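9 Jul 2023

Sunday and at the desks again. Meant to be out by lunch, ha. Tamsin wants the Lorkstead room sorted before Monday so everything has to be checked — keyboards, cables, chairs, the lot. My back hates me. Coffee machine still dead. 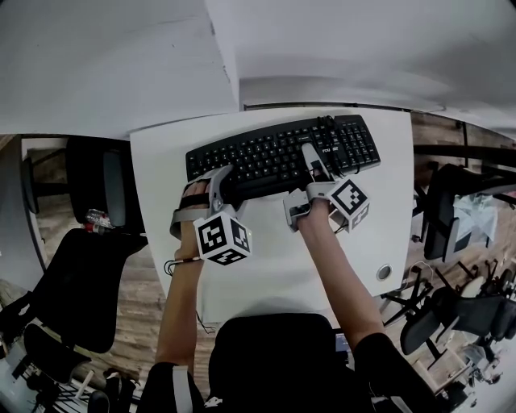
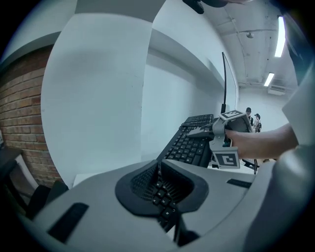
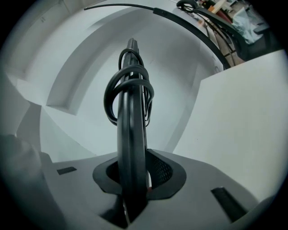

First one: the black keyboard on the white desk, chairs behind.

Keyboard first. Every key, left to right, then the arrows, then the number pad. Boring but I sort of like it? Crumbs are the real enemy. Must get one of those little brushes, the one at Goodwin was $8 and I was too cheap. Dumb.

Cables next. Karim says coil them loose, Carleen says tight, they have been argueing since November and I just do whatever's quickest. Labels ran out anyway. Wrote "more labels" on my hand, washed it off at the sink. So — MORE LABELS.

Chairs. Too many in there, all going in different directions. Pushed three of them in, gave up on the rest. Gilles can do it, he owes me for the Skesilitz move.

Oluwatosin called in the middle of it all, wants the asset list by Tuesday. Up to 80 lines if I do the drawers too. Not doing the drawers. Told him maybe.

Forgot to eat. Toast at 4, standing up. Need to call Mom back, pay the water bill, find teh other sneaker. Bed early, I mean it this time.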